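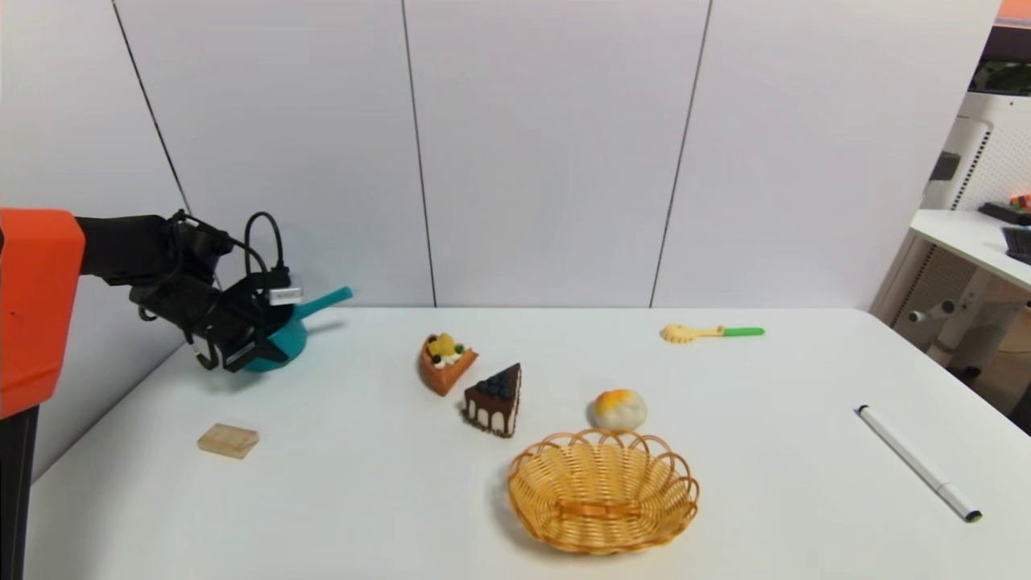 I bought the Birnau pretend bakery set for my niece Dina's kids back when it was on sale, and I've had enough time with it now to say what I think. Short version: the cakes are great, the basket is so-so.

The fruit tart slice is my favorite. It has yellow fruit piled on top with a dab of cream and a few dark berries, and the crust is a nice golden orange. The chocolate slice is a close second - white frosting dripping down the sides and a cluster of blue-black berries on top! My friend Violeta wanted to know which bakery I'd been to. The bun is fine. It's a bun.

The wicker basket has a pretty looped edge, but the kids want to pile in everything they own and it's just not that big. I'd have paid a couple of dollars more for a deeper one.

We play with ours alongside a teal plastic watering can from another set (a bakery needs a garden, I'm told) and a plain wooden block that serves as the cash register, or the butter, depending on who's in charge.

Seven stars out of 8 on our family scale. I'm ordering a second one in February for Bernice's twins.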